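Giving up the car, one year on

30/12/2025

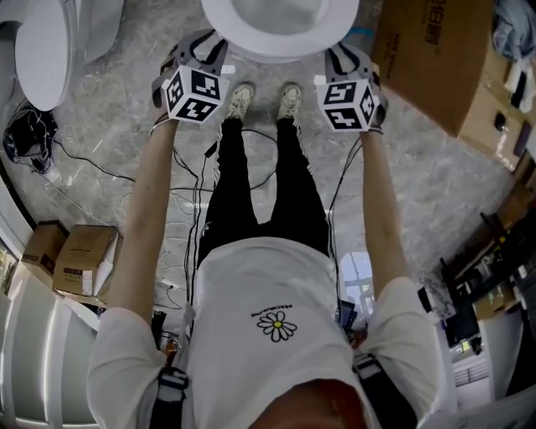 So I sold the car last October, which means I've now done a full year and a bit of getting everywhere on foot, by bus or by begging lifts, and people keep asking me how it's going. Mostly fine! Some of it has been rubbish. I thought I'd write it all down while the house is quiet and there's still cheese to get through.

The reason I sold it was a repair bill for £664. The man at the garage read it out very kindly, and I stood there doing sums and realised I'd driven it twice that month, both times to the tip. Hae-won had been telling me for ages that I was paying to keep a large metal box on the street. I hate it when she's right, so I waited a fortnight before I told her.

The first few weeks were lovely. I walked everywhere and felt terribly pleased with myself. The walk into Wukgate takes me 35 minutes if I go by the canal, a bit less if I cut through the estate (but then there's the hill, and I arrive bright pink). I started noticing which gardens had the good cats. I slept better too, although I'd also stopped drinking coffee after lunch so I can't give the walking all the credit.

Then it rained until February.

I have opinions about waterproofs now, which I never wanted. My old cagoule let water in at the shoulders and kept it there. I bought a longer coat in the end and it's been brilliant, except that it rustles so loudly I can't hear anyone talking to me. Waterproof trousers I have tried and will not be trying again. I just keep spare socks in my bag, two pairs, and change when I get in.

Shopping was the bit I'd worried about most. I used to do one enormous shop and fill the boot, and now I go three or four times a week and carry less. I spend less as well, I think, mainly because nobody buys a giant sack of compost on impulse when they've got to lug it home. Potatoes are still a nuisance. Fiachra lent me his tartan trolley and I was too proud to use it for a month, and now he'd have to wrestle it off me.

The buses... well. The number 12 is good as gold in the daytime and more or less a rumour after eight. I missed the end of Bernadette's birthday do because the last one goes so early, and the taxi would have cost more than her present. That's the part I still grumble about. If you live somewhere with no bus in the evening I really don't think I'd tell you to do this.

I do miss driving to the sea. We used to set off on a whim with sandwiches and be there by eleven, and by train it's two changes and a lot of standing about. Riku drove a few of us over in the summer and I paid for the chips, so that's an arrangement I hope to repeat.

Would I buy another one? Ask me in February. For now the insurance money has gone on a very nice pair of boots and a railcard, and there's still some left in the tin for taxis.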